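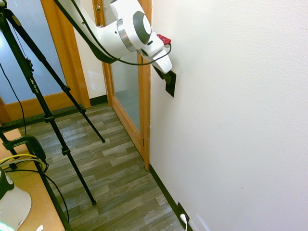 Can a Robot Do the Chores Yet?
Term project by Anju Rajput and Kenta Kuroda

We spent most of July on the little jobs everyone does at home without thinking, like reaching over to a plate on the wall and pressing it, and we grew very fond of our patient white arm along the way! Over 107 tries we changed its approach 8 times (Kenta would say more). Our feeling is that it's a willing helper, but a slow one, and we'd still want a person at home.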